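The Slow Road to Stalham

By Rahel Nägeli
July

We use cookies to remember your preferences. By continuing to read, you agree to our cookie policy. Manage settings

My sister and I had promised each other a trip for so long that it had become one of those things families say at the door while looking for their coats. We'll go in the summer. We'll go when the kids are older. Then the kids got older, and one of them could drive, and we ran out of excuses and booked a blue-shuttered house in Stalham for 6 nights.

I should say that we are not fast travelers. My sister reads every historical marker, front and back, and I can't pass a secondhand bookstore without going in to see whether they have the one volume of birds I'm missing (they never do, and I'd be a little sad if they did). So a drive that the map gave us as an afternoon took us until well after supper, and we pulled up to the house in the dark with a melon rolling around in the back seat.

Stalham is a river town, long and thin, with one main street and a great many porches. The sign on the way in gives the population as 1,004, and the woman at the bakery told us it was out of date, though she wouldn't say in which direction. By our second morning she knew my sister took her coffee black. By the third she had stopped asking what we wanted and just started putting rolls in a bag, and I can't tell you how happy that made me.

What people come for, if they come at all, is the walk up to Yeh. It's an old lookout on the ridge behind the church, with a stone hut and a bench, and you get there by way of 1,206 steps cut into the hill. My sister said we would take it gently. We took it so gently that a gentleman of 86 passed us on the way up, and again on the way down, and wished us good luck both times.
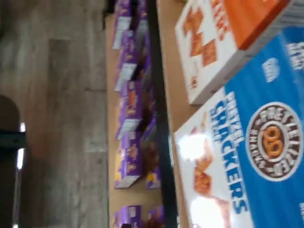
The view, when you finally get to it, goes on and on. You see the river doing its slow loops, and the ferry going over and coming back, and on the far side the fields around Bukska, where the sunflowers had just started to open. We ate our rolls on the bench and didn't say much for a good half hour - unusual for us, as anyone in the family will tell you.

On Friday we took that same ferry across to see Bukska up close. It's smaller than Stalham and sleepier too, and lunch is whatever the cafe by the landing has made that day. We had a cold cucumber soup and a plum cake I have been trying to copy at home ever since, with mixed results. Afterward we wandered down to Hiteleo, the boatyard gallery at the end of the quay, where local painters hang their work among the old winches and ropes. I bought a little watercolor of a heron. My sister bought a much larger one of a storm and then had to hold it on her lap all the way home.

If you go, bring shoes you trust, and cash for the ferry. The boat stops running at 7 in the evening, and the captain does not wait for people who are choosing postcards. We had to run for it, two grown women and a storm in a wooden frame, and he held out a hand and pulled us on one after the other.

We've already asked about the house for next summer. My sister wants to do the steps again, early, before it gets hot. I've told her I'll think about it.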